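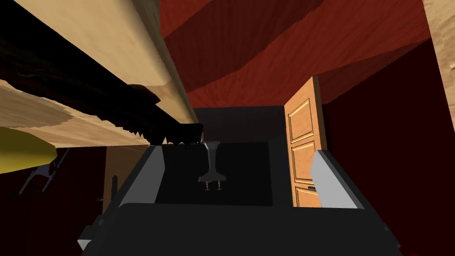
Codero wanted 16 shots of its walnut styling risers by six o'clock, and the colour of the linen was already wrong. The brief said "oat". The linen, according to the client's message from Somard, was "more of a porridge". I moved a pear. I moved it back. On the shelf over the sink I'd have killed for a prop with some mystery to it, a small grey T-shaped thing with two tiny pegs, say, that readers might take for heirloom cutlery. Instead I had a pear and a riser.

At 4:30 the client rang to ask whether the riser could be less visible. I said it was the product. There was a pause - a long one, with a kettle in it.

"Sure," she said, "but does it have to look like one?"

I billed Codero for 59 minutes of pear and ate it on the tram.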